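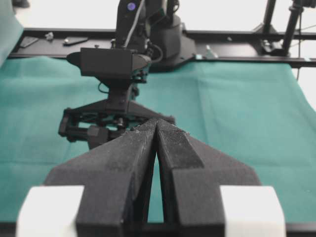 Bench tops: surface, cables and small fixings
Husodico Workshop Notes, updated 10th December

These notes apply to light assembly benches with a plain coloured top, painted or covered. They do not apply to benches used for welding or for cutting with powered blades.

Surface

Choose a matte finish in a mid-tone colour. Green and grey both work well. Black screws disappear on a dark top, and bright steel washers are hard to pick out on a white one under strong light. A gloss finish throws reflections back from overhead lamps and shows every scratch.

Sweep the top with a soft brush before wiping it. Grit dragged under a cloth will mark paint within a few passes. Wipe with warm water and a small amount of washing-up liquid, then go over the area again with clean water. Solvents soften many paints and most rubber coverings, so test them first on the underside of an offcut.

Small scratches in a painted top can be flattened with 2,000 grit paper, used wet on a flat block. Stop as soon as the raised edge has gone. Deeper damage should be filled, left overnight and painted over as a whole panel. A patched corner always shows, and the step around it catches the edge of paper and card.

Cut loose coverings oversize and trim them in place. Our long bench at Nurodow measures 1,255 mm between the end stops. The covering was cut to length in a cold store in April, and it had a visible ripple by the time the room had warmed up. Leave the material unrolled in the room for a day before measuring.

Fixing things down

Anything with a tall upright should stand on a flat plate wider than its own foot. Bolt the plate through the bench where possible. If clamps are used, fit two on opposite sides and put a scrap of thin card under each jaw to protect the paint. Check them weekly.

Foam pads compress. They are suitable for protecting a surface but should not be placed under anything that has to stay level. Use solid plastic packers for that purpose and write the thickness on each one in pencil.

Cables

Run cables down the back of an upright where the layout allows. Where something has to move, leave a slack loop at the joint and fix the cable on both sides of it. Take the joint through its full travel by hand before tightening the ties. The loop should not touch the bench at any point, nor pull straight.

Hook-and-loop ties are preferable to nylon ones on anything that will be altered. Trim nylon ties flush with side cutters. A stub left at an angle will scratch hands.

Label both ends. The Brulow drawer has 56 leads in it, and the unlabelled ones take longest to put back.

Small screws

Work over a shallow tray with a lip. Sort by length first, then by head. Screws taken from a bracket go back into their own holes finger-tight if the part is to be stored.

If a screw drops, stop and look before moving anything. Hold a torch flat to the surface and look for the shadow.

Henao trays stack without lids and will slide. Put a strip of rubber between them.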